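What happens to the family photographs

When the chemist's on Plallar Road stopped developing film, it had 200 envelopes in the back that had never been collected. Most of them have since found their way home. The rest sit in a drawer, and the owner still gets a call about one every December.

Paper prints are good at waiting. Put them in a box, keep the box out of the loft and away from the boiler, and someone can open it in 50 years and know what they are looking at. The pictures taken since are harder to keep. They are spread over old phones, laptops with flat batteries and accounts whose passwords went with the person who set them up.

The usual advice is to keep 2 copies at home on separate devices and another somewhere else. Few households manage it. People mean to do it after Christmas, then after the summer, and then a laptop is left on a train.

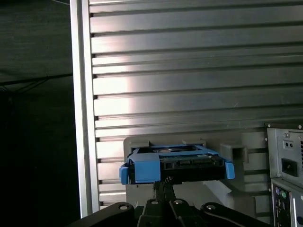 Edin Stoyanova thinks the copying is the easy part. She spent a winter going through her late father's files and found 20 folders all called "New", with the same holiday in most of them. What she wanted, she said, was for him to have thrown some away and put names to the others.

Her own method is slow. On Thursday evenings she opens a single folder, deletes the blurred ones and writes down who is in the rest. Old drives get plugged in once a year to check that they still open. She prints the ones she likes best and writes on the back in pencil.

Sharing the job helps too. A cousin may know the name of the dog, or which beach it was – and those details go first. Ask while there are still people to ask, and write the answers down the same day.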